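OK so I finally read the whole groundwater report for the old Kisport plating site, appendices and everything, and I have thoughts. Long thread, sorry in advance (not that sorry).

Quick background if you're new here. Kisport did metal plating by the creek for decades, and chromium got into the ground under the shop. The building came down years ago. The chromium stayed put, or mostly stayed put, and that "mostly" is what we've all been arguing over.

The kind you worry about is hexavalent chromium. It dissolves easily and travels with the water. The other common kind, trivalent, tends to stick to soil and is a lot less toxic. So a big part of cleanup is getting the first one to turn into the second one.

The old system was pump and treat. Pull the water up, clean it, put it in the creek. Estier ran that one. It worked great at first and then the numbers just sort of went flat, which is super common – the easy stuff comes out and the rest hides in the clay and leaks back slowly.

The worst well, the one by the old loading dock, was at 2,273 micrograms per liter when they shut the pumps off for the first test. Last round before the new work it was 1,916. That's years of electric bills for not a whole lot of change!

Now the fun part. Shao got the contract for the new approach and they're feeding the bacteria that already live down there. You inject something with carbon in it (emulsified vegetable oil here, basically fancy salad dressing), the bacteria eat it, they use up the oxygen, and in those conditions the chromium changes over to the sticky kind.

First results after injection: same well, 823. Next round, 726. I read that table three times because I thought I had the wrong column.
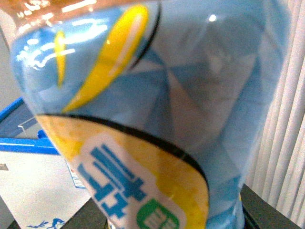

Before anybody throws a party, two rounds is two rounds. Wells close to an injection point always look good early. I want to see the ones down by the footbridge, and those weren't sampled this time because one was under water and the other has a bent casing.

Also, when you take the oxygen out of groundwater you can shake loose other things, like manganese and arsenic. The report does track both. Manganese went up, arsenic didn't. It's on page 40-something in a footnote and I really think it belongs up front.

Somebody asked me if the stuff can change back. It can, a little, if you get the right minerals and oxygen moving back in. That's why I keep going on about long-term sampling. The plan only pays for it through the second November and I'd like a lot more than that.

The Zornov parcel next door is a whole other thing. Different owner, different solvent, and its plume may or may not touch this one. I'll do a separate thread once I've gotten through that file, it's a monster.

Comments are open until the end of the month. If you live on the creek side, ask for the footbridge wells to be fixed and sampled before the next injection. Two sentences in an email is plenty.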